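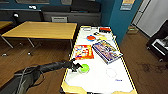 Hiking food: the questions I get most

I've been drying my own dinners for the Plusbridge Track for a good few years now, and the same questions keep landing in my inbox, so here's the lot in one spot. I'm not a dietitian or a food scientist. I'm a bloke with a dehydrator in the laundry and a strong dislike of paying restaurant prices for a pouch of beige noodles.

Do I need to buy a dehydrator?

Not for your first go. A fan-forced oven on its lowest setting with a wooden spoon jammed in the door will do a tray of mince or some sliced apple, and that's how I started. It's slow, it heats the whole house and my partner was very patient about it! If you reckon you'll do more than a couple of trips a year, have a look on the second-hand sites. Mine's an old Grulta with 5 trays that I picked up from a lady who'd used it once for banana chips.

What should I dry first?

Bolognese. Everyone says bolognese and everyone's right. Use the leanest mince you can get, drain it well, chop the veg tiny and go easy on the oil. Spread it thin on baking paper, then break up the clumps halfway through (I always forget and end up with a sort of meat biscuit). 500 g of mince plus the sauce makes three decent dinners for me, or two if I've done the climb up to Eide Hut that day.

Can I dry cheese? Avocado? Peanut butter?

No, no and please don't. Fat doesn't dry, it just sits there going rancid. Carry a hard cheese in its wax and put your peanut butter in a screw-top tub. Olive oil goes in a little leakproof bottle, inside a zip-lock bag, inside another zip-lock bag. Ask my old sleeping bag about that one.

How do I know when it's done?

Let a bit cool down first, then squash it. Mince should be like gravel, with no squish in the middle. Veg should snap or at least feel leathery right through. Fruit is allowed to bend. Then tip the whole batch into a big jar for a few days and give it a shake whenever you walk past. If you see any fog on the glass, back on the trays it goes, and if you see any mould, bin it.

How long does it keep?

I vacuum seal meat meals, keep them in the freezer and take them out the night before I leave. Done that way I'm happy to eat them for the whole season. Plain veg and fruit live in the pantry in jars. Write the name on the bag - dried pumpkin soup and dried dhal look identical at the end of a wet day.
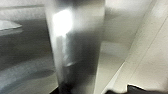 Answers by Wai-kit Leung, with the stove bits checked by Tudor Lungu

What's the least fuel I can get away with?

Soak first. Put cold water on your dinner when you get to camp, screw the lid on, go and pitch the tent and have a stickybeak at the view. By the time you light the stove it only needs to come to the boil and simmer a little, then sit in a cosy. Mine is cut from an old foam sleeping mat and it's ugly as anything, but it works. Tudor is the gas expert here and he says to get your stove out of the wind before you fiddle with anything else. Just don't box the canister in, as it needs air around it so it doesn't overheat.

How much should I pack per day?

This is so personal. On long days with a full pack I aim for 4,000 calories, which sounds ridiculous until the second afternoon, when you'd eat your own gaiters. On lazy trips I take heaps less. Keep a note of what you carried home uneaten and adjust for next time. I always come home with muesli bars and never with chocolate.

Aren't the shop-bought meals easier?

Yep, and I still throw one in as the emergency dinner. The Flullia green curry is pretty good, though I add a handful of my own dried beans. I've got nothing against them, I just like knowing how much chilli I'm in for.

My partner is coeliac. Any tips?

Rice, rice noodles, instant polenta and potato flakes are your friends. Swap couscous for quinoa that you've cooked and dried beforehand. Check the stock powder and the soy sauce too, which is where I got caught out. Separate spoons and pots as well, please.

Can I send you my recipe?

Please do! I'm chasing vegetarian ones in particular, and anything that makes dried egg taste less like a bath mat. I try them all at home before they go up on the site, so give me a few weeks. In September I'm usually out walking and the inbox gets ignored completely, so if you haven't heard from me by October, give me a nudge.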